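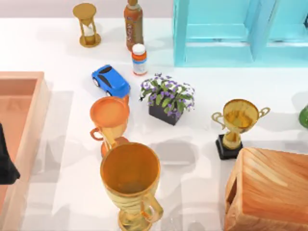 Grultov has stopped using its two-armed packing robot at the Cesbridge returns depot after a fault in the software used to test it let the arms squeeze items far harder than they should. The company said the error was in Darwish, the simulator in which every new version of the robot's control program is tried out before it reaches the depot. Its test tables are laid with the sort of mixed goods that come back from customers, and the table on which the fault was first traced has trophy cups, a potted plant, an hourglass and a medicine bottle standing close together, with a pink tray at the left-hand side. The cups were the items that gave the problem away.

The robot was switched off in August after it crushed the stem of a metal cup and, later the same shift, split a bottle of cough syrup over the packing bench. A packer, who was working at the next bench, pressed the emergency stop. Grultov said no one was hurt. The bench and both arms were cleaned and the robot has stood behind a locked gate since then.

Hafiz Wijaya, who runs testing at Grultov, said his team began by checking the grippers and found nothing wrong with them. The force sensors in the wrists were also working as they should. Attention then moved to the control program, which had been updated the evening before the two breakages.

"The program had passed, and that was what bothered us," Mr Wijaya said. "It went through the full set of test runs and came out clean, so either the robot was different from the day before or the test was wrong."

The test was wrong. When the team went back over the records, they found that Darwish had failed to report grip force properly in 188 of the 220 runs. On objects with a narrow part, such as the stem of a cup or the neck of a bottle, the simulator treated both gripper fingers as resting on the surface when they had in fact passed slightly into it. The reading dropped to almost nothing, and the control program responded by closing the fingers further. Nothing in a simulated table can break, so the runs were marked as successful once the object had been lifted and put down in the tray.

The remaining runs used boxes and other items with flat sides, on which the readings were correct.

Grultov said the fault came in with a change made to speed the simulator up. The change had been checked on flat-sided items only. An automatic warning for unusual force readings existed, but it was set to look for readings that were too high, and low ones went through without comment.

Halima Ibrahim, safety manager at the depot, said she had asked for changes to the way updates are brought in. New versions of the program will no longer go straight from the simulator to a working shift. Each one will first be run on the real robot with the gate closed, using a set of damaged stock that includes glassware and cups, and someone from the depot will sign it off.

"We were told it had been tested, and it had," she said. "I want to know what it was tested on, and I want to see it pick up a bottle before my people are stood beside it."

She added that the emergency stop had worked at the first press. The depot has since fitted a second button on the far side of the bench, where packers had complained they could not reach the first one without leaning past the arms.

The same control program is used on a robot at Grultov's smaller site in Dredisard. That machine handles only boxed goods and had not broken anything, but it was put back on the previous version the same afternoon as a precaution.

A corrected version of Darwish is now in use and all 220 runs are being repeated. Mr Wijaya said the updated control program had already failed on the cups, as it should have done the first time, and was being rewritten. Packing at Cesbridge is being done by hand for now, with 7 extra staff on the evening shift. Grultov has not given a date for the robot's return.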